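Mixing to order at the Fedgate counter

The owner of Tetine, a vape shop on the Fedgate in Neduvbridge, has been selling e-liquid for long enough to remember when most of it came in ten flavours and one strength. The shop now keeps 160 liquids on the wall behind the till, and a good part of the trade is people who want help choosing a coil to go with them.

"Most of the questions I get are about coils," the owner says. "Somebody has bought a kit elsewhere, they put a thick liquid in it, and it tastes burnt by the evening. They think the kit is broken. Nine times out of ten they've got a high resistance coil and a liquid that's too heavy for it."

The advice at the counter is simple. For a mouth-to-lung kit with a coil of one ohm or more, the shop suggests a liquid with an even split of PG and VG. For a larger tank with a low resistance coil, it goes up to 70 per cent VG. A new coil gets a few drops on the cotton and is then left to stand in the full tank before anyone presses the button.

"Ten minutes if you can manage it," the owner says. "People can't, generally. They fill it in the doorway and they're puffing away before they reach the bus stop."
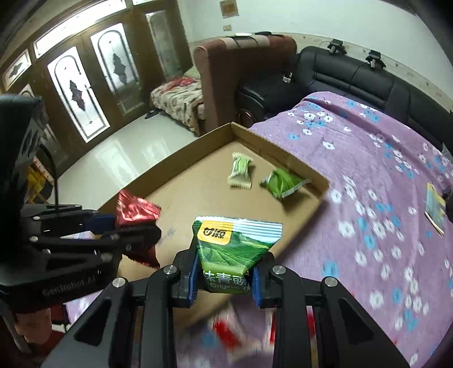 Fruit liquids sell best in summer and tobacco ones pick up again once the clocks change. Dessert flavours sell all year, but they are hard on coils. The sweetener leaves a dark crust on the wire, and a coil that would last a fortnight with a plain menthol might be finished in 5 days.

The shop's own house kit is made by Ahonen, a small maker whose tanks fill from the side. The owner took it on in March after trying a sample for a month.

"I liked that you could change the coil without emptying it. The airflow ring was stiff on the first batch and we sent a few back. The second lot were fine. It isn't the prettiest thing on the shelf, but I don't see many of them come back over the counter."

The battery is fixed inside and holds 1075 mAh. For a light user that is a full day. Heavier users are told to charge it at lunch, or to buy something with a cell they can swap. Loose cells are sold only with a plastic case, and the owner will rewrap a torn one for nothing if it is otherwise sound.

"I've had people tip them out of a coat pocket with their keys. I'd sooner give away a case than see that again."

Prices have crept up. The house kit is £61 with two spare coils and a bottle of liquid, and the owner admits that some customers walk out at that. There are cheaper pens by the till for anyone who is just stopping smoking and doesn't want a tank to look after.

Proof of age is asked for at the counter. Saturday is the busiest day, and coil changes are better left for a weekday morning, when there is time to clean the tank as well. Old batteries can be dropped in the tub by the door.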